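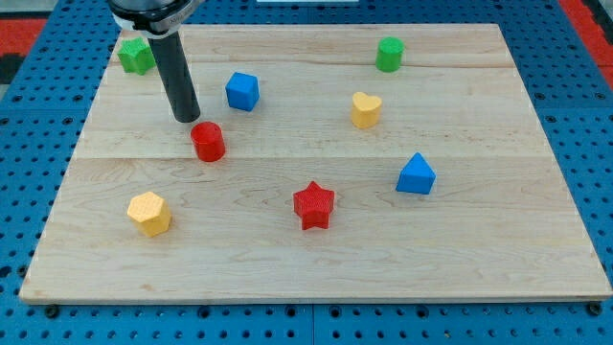 Search this manual Go

4.2 Setting out the shapes

1. Lay the maple board flat on the work surface, bevelled edge towards you.
2. Place the shapes on the board with gaps between them. The order of colours does not matter.
3. Stand the red cylinder on its flat end.

Note: The Flurnholm set is printed with a crosshatched finish – do not sand it.

Caution: Keep printed shapes away from radiators and out of direct sun. They may soften above 45 °C.

4. After use, wipe the board with a dry cloth. Oil it each October. For spare shapes, quote part 433.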